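4.2 Keeping two arms out of each other's way

I'll admit our first planner was a bit daft. It treated both arms as one big body and spent ages on moves a child could sort out. Afia Boateng split it in two, with a shared clock that ticks every 65 ms (Figure 3).

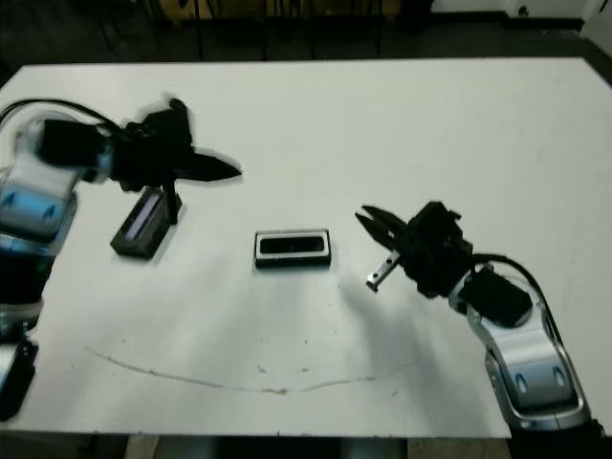

Figure 3. Two arms over the white table, with two black boxes.

So who gives way when both arms want the same spot? The arm with less path left to run keeps going, and the other waits at its last safe point.

We ran 100 trials with this rule, and I really liked how calm the logs looked! The wrist view comes in only for the last bit of the reach,

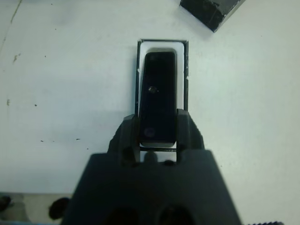 where the planner hands over to a plain servo loop that Remo Messina wrote one May (197 lines, comments included).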